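Wir suchen Leute, die Robotern etwas beibringen (ganz ohne Programmieren!)

Kategorie: Mitmachen | Jobs & Nebenjobs

Ich mach's kurz, na ja, halbwegs kurz: Unser kleines Team im Projekt Jiria braucht Verstärkung an den Steuergriffen. Wir bringen zweiarmigen Robotern Handgriffe bei, indem wir sie ihnen vormachen. Man sitzt also an einem Pult, hat links und rechts einen Griff in der Hand, und der Roboter macht die Bewegung mit. Jeder Durchgang wird aufgezeichnet, und aus vielen Durchgängen lernt das System dann, wie so eine Aufgabe geht. Klingt nach Spielhalle, ist manchmal auch so, und manchmal ist es eher wie Einfädeln mit Fäustlingen. Ich mache das jetzt im zweiten Jahr und hab immer noch Spaß dran!

Gerade sind wir bei Sortier- und Greifaufgaben mit Kleinkram, wie er in jeder Werkstatt herumliegt: Rohrverschraubungen, Schalter, Sicherungsautomaten, Klebeband. Die Sachen liegen in flachen Schalen, und je nach Aufgabenzettel wird umgelegt, einsortiert oder ausgeräumt.

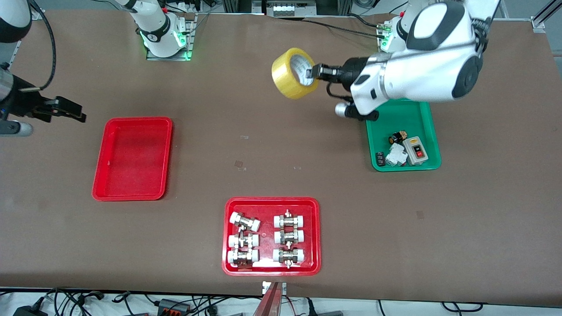

Am meisten unterschätzt wird übrigens das Loslassen. Greifen kriegen fast alle am ersten Nachmittag hin, aber ein Teil so abzulegen, dass es nicht wegrollt oder am Finger hängen bleibt, das braucht Übung. Deswegen gibt's bei uns eine bezahlte Einarbeitung von 3 Tagen, in denen keine Aufnahme zählt und ihr so viel fallen lassen dürft, wie ihr wollt. (Ich hab in meiner Einarbeitung eine Mutter so gründlich unters Regal geschossen, dass sie bis heute verschollen ist.)

Was ihr so macht am Tag: Aufgabenzettel lesen, Teile auslegen, Durchgang fahren, kurz eintragen, ob's geklappt hat, und wieder von vorn. Wichtig ist, dass ihr ehrlich eintragt. Ein verpatzter Durchgang, der als verpatzt markiert ist, stört uns kein bisschen, ein geschummelter macht uns richtig Arbeit. Und bitte nicht hetzen! Ruhige, flüssige Bewegungen sind uns viel lieber als Tempo. Wer zappelt, bringt dem Roboter das Zappeln bei.

Was ihr mitbringen solltet: ruhige Hände, ein bisschen Geduld und Deutsch oder Englisch so weit, dass wir uns am Tisch verständigen können. Technische Ausbildung braucht ihr nicht. Bei uns sitzen Leute aus der Gastronomie, aus der Pflege, eine frühere Goldschmiedin, zwei Studierende. Brille ist kein Problem, Linkshänder sind herzlich willkommen, ihr braucht sowieso beide Hände.

Ein Tipp noch, falls ihr zum Probetermin kommt: Schaut öfter mal auf das Bild der Kamera am Greifer. Die meisten Neuen starren nur auf den Tisch und wundern sich dann, dass sie knapp danebengreifen. Von der Seite sieht halt vieles gerade aus, was schief sitzt. Nach ein paar Durchgängen springt der Blick ganz von allein hin und her, das ist ein bisschen wie mit dem Rückspiegel.
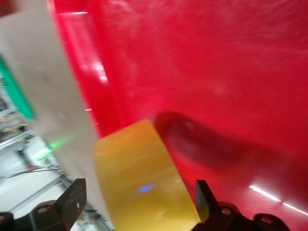
Amaral meinte neulich beim Kaffee, wir sollten unbedingt dazuschreiben, dass man nach einem langen Tag am Pult auch daheim anfängt, die Kaffeetasse im Zeitlupentempo abzustellen. Sei hiermit erledigt. Es gibt schlimmere Berufskrankheiten, und gegen die müden Schultern machen wir ordentlich Pausen.

Zu den Rahmenbedingungen: Die Schichten beginnen um 9 Uhr oder um 14 Uhr, ihr könnt wählen, und tauschen geht meistens auch. Teilzeit ist normal, 2 Schichten pro Woche sollten es aber schon sein, sonst ist man jedes Mal wieder eingerostet. Los geht's im April, der Arbeitsort ist unsere Werkstatt in Kudov, ein paar Gehminuten vom Bahnhof. Den Stundenlohn schicken wir euch mit der ersten Antwort, ohne dass ihr danach fragen müsst.

Bewerben ist einfach: Schreibt uns ein paar Zeilen, wer ihr seid und wann ihr könnt. Lebenslauf gern, Anschreiben im Bewerbungsdeutsch bitte nicht. Wir melden uns und machen einen Probetermin aus, da fahrt ihr selbst ein paar Durchgänge und schaut, ob euch das liegt.

Schlagwörter: Teleoperation, Roboter anlernen, Nebenjob, Quereinstieg

Kommentare

tessa_k
Muss man dafür lange stehen? Hab's mit dem Knie.

Jiria-Team
Nein, am Pult sitzt man. Nur zum Auslegen der Teile steht man kurz auf, und das kann auch die Person am Nachbarplatz übernehmen.

Brombeere
Ich war letztes Jahr beim Probetermin. War nett, aber ich fand's anstrengender als gedacht, vor allem das Drehen aus dem Handgelenk. Würde trotzdem jedem raten, es mal auszuprobieren.

nordlicht
Geht das auch von zu Hause aus?

Jiria-Team
Leider nein, die Pulte stehen bei uns in der Werkstatt direkt neben den Robotern.

Kontakt | Impressum | © Hutitz Werkstätten, Projekt Jiria | Nach oben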